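A small bedroom with pine boxes

Sat 15 May
Text by Fenna Van Acker

We use cookies to remember your language and to count visits. Accept / Settings

Welcome to the bedroom page of our house gallery. The kitchen and the hall have their own pages, and many readers wrote to me that the bedroom was missing, so I have put it together now.

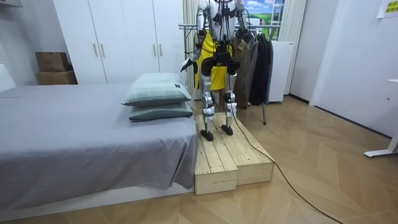
It is the smallest room of the apartment, and it was the most difficult one to furnish. When we moved in last August, we had only the bed and a lamp from my aunt. For several weeks all our clothes stayed in the moving bags, and every morning I searched for socks on my knees. I don't recommend this.

The boxes

The two pine boxes came from Prudach, a small workshop which makes simple things for gardens and sheds. Each box cost 20 euros, without any finish. I wanted to paint them white at first. Arnout Hermans, who has the workshop, asked me to live with the bare wood for one month before I decide. After the month I did not want the paint anymore, and the can is still closed in the cellar.

The tops are made of slats, and we have pushed the boxes together side by side, so they work as one low platform next to the bed. They come up to about the height of the mattress. This was luck, I did not measure before I ordered. If you want to make the same at home, please measure! Take the height with the mattress on the bed and with somebody sitting on it, then you know the real number.

Unpainted pine changes its color with the years. The side which gets more sun becomes more yellow, so I turn the boxes from time to time. For cleaning I use a cloth with a little water and I dry it directly after. The dust between the slats goes away best with an old paintbrush.

The bed

The gray sheet is a big one on purpose. I like when a sheet hangs down over the side, it makes the bed look calm also on the days when I am not. My friend Korkor Essien is much more strict in this matter – she folds hospital corners on every bed, even in hotels. She offered to teach me, and I have learned it and forgotten it two times already.

I don't iron the sheets. There are some folds at the lower hem and they may stay there.

For the pillows we have a simple habit: in the daytime they are stacked one on the other, and in the evening we take them apart. Before, we had also four decorative cushions. They slept every night on the floor, so I gave them to Anouk Hendriks for her reading corner, where they have a better life.

The clothes

Not everything fits in the wardrobe here. The clothes hang in the open, and for this reason we must choose carefully what stays here and what goes to the hall. The bright yellow one is the thing which visitors always ask about. I bought it second hand at Wendus, on a rainy day, and for a long time I thought the color was too loud for me. Now I think a room with so much gray and pale wood needs one loud thing.

Twice a year I take everything down, and I try on what I have not worn. It takes a whole afternoon. Last time I counted 116 pieces for two persons, hall and bedroom together, and I was a little ashamed. The number is lower now, but I will not write it here before I am really satisfied with it.

What I still want to change

A second lamp, with warm light, for reading. A small carpet, if I can find one which doesn't slide. And maybe a third box from Prudach, but Daichi Honda, who helped us to carry the first two up the stairs, asked to be informed early so he can be on vacation that day.

Several readers asked for the name of the sheet. It is from Zuris, the plain cotton one in the length of 200 centimeters, and the gray was called "Pebble" when I bought it. I have washed it many times and I am content with it.

The next page will be the balcony, as soon as the tomatoes look a bit better.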